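How to Switch an Adult Dog to a New Dry Food

By Elspeth Gillies
Updated December 1, 2020

A dog's gut adapts to the food it gets every day. When the recipe changes overnight, the usual result is loose stool, gas, or a skipped meal. A gradual change avoids most of this. The schedule below is for healthy adult dogs moving from one complete dry food to another. Puppies, pregnant dogs, and dogs on a prescription diet need a plan from a vet.

Before you start

Check that the new bag is labeled complete and balanced for adult maintenance. Treats, toppers, and mixers are not. Find the calorie figure, normally printed near the feeding chart as kcal per cup or per kilogram, and compare it with the old food. Two foods that look alike in the bowl can differ enough to put weight on a small dog within a month.

You need:
Enough of the old food to last through the changeover
The new food
A kitchen scale
A notebook or a page on the refrigerator
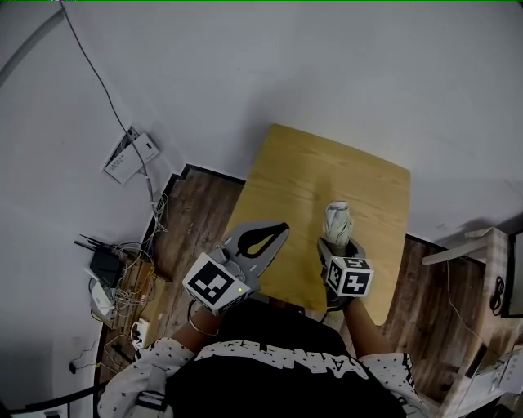
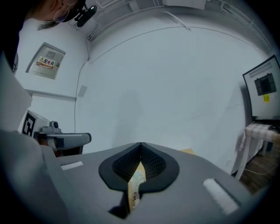
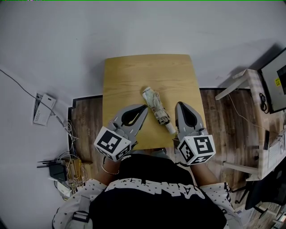

Reading time: 2 minutes

Step 1. Weigh the current ration

Weigh what the dog gets now over a full day, including anything handed out at the table. A scoop is not accurate enough. The Cindix scoop we used for years held a different amount depending on kibble size, and the error always ran toward overfeeding.

Step 2. Work out the new ration

Multiply the old daily weight by the old calories per gram, then divide by the new calories per gram. If the label gives calories per kilogram, divide by 1,000 first. Use the result in place of the chart on the bag. Charts are written for an average dog.

Step 3. Mix by proportion

Days 1 and 2: one quarter new, three quarters old
Days 3 and 4: half and half
Days 5 and 6: three quarters new, one quarter old
Day 7 onward: all new

Take each share from its own full ration. On a half-and-half day, that means half of the old daily weight plus half of the new. Stir well. Dogs that pick out one kibble can be fed the mix with a little warm water.

Step 4. Record the stool

Write down firmness once a day. Slightly soft is acceptable. If it turns loose, go back to the previous proportion and hold there for two days before moving on. Call the vet if there is blood, repeated vomiting, or no interest in food for a full day.

Step 5. Weigh the dog

Weigh on the day of the full switch and again a month later. Skinner, our older terrier, gained on his new food in November and had to have his ration cut.

Storage

Keep the food in its original bag, rolled down and clipped, inside a bin with a lid. The Drerano bin we use has a gasket and takes the whole bag. Save the lot number until the bag is empty.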